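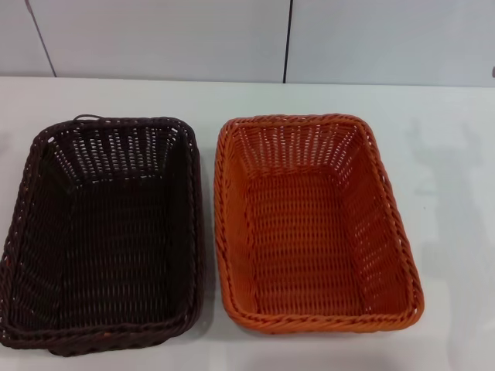 I'm Efthymia Tzanetos, I run the Fesine bakery on the harbor road, and I'm so happy to tell you we're opening a second shop in Gamon this October! It's a small place with 14 seats, a proper stone oven and a back door that sticks. We're keeping the look simple, with woven baskets in dark brown and orange against pale walls, and the bread can do the talking. My business partner Christos Lazaridis wanted blackboards everywhere (he got one).

The old shop sold 3,096 sesame rings last month, and our little oven really can't take any more. The new one lets us bake 400 loaves a day – including the olive bread that's always gone by nine.

Doors open Saturday at 7 a.m. Coffee is on us until ten, and Filippos Liapis will be playing guitar out front if the weather holds. We're also hiring two early bakers and a weekend counter person, so if you like mornings, come say hi.

Press are welcome from 6:30. Ask for Christos at the side entrance, or call the harbor shop any day before noon.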